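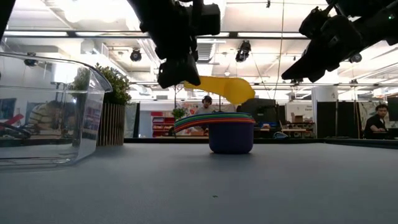 4.2 Color and the remembered recipe. We came to the Gralby kitchen letters hoping to learn how families there wrote down amounts, and we stayed (rather longer than planned!) for what they say about color. Of the 1,297 recipes we read, a good many never name a measure at all; the writer asks for "the blue one, filled twice," and trusts the reader to know the shelf. Things stacked in bands of red, orange, green, teal and blue, as on the deep blue bowl in Figure 2, lend themselves to this sort of naming, and we suspect it comes easily to anyone who learned to cook by watching.

The Leleck letters are different. Cooks there wrote in spoons and cups from the start, and color turns up only in the margins, often in a second hand – a daughter's or a neighbor's, we like to think.

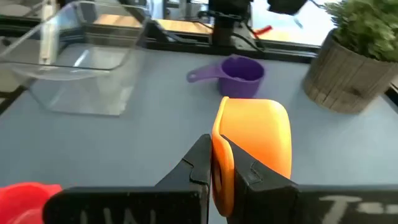 Page last modified: February, Saturday evening

Figure 2. Colored kitchenware (first panel) and an orange measuring cup (second panel).

A cup known by its color is a fine thing until the set is replaced, and the Dandden letters show what follows. Two of them ask, rather plaintively, which cup "the orange" used to be, and we could find no reply to either.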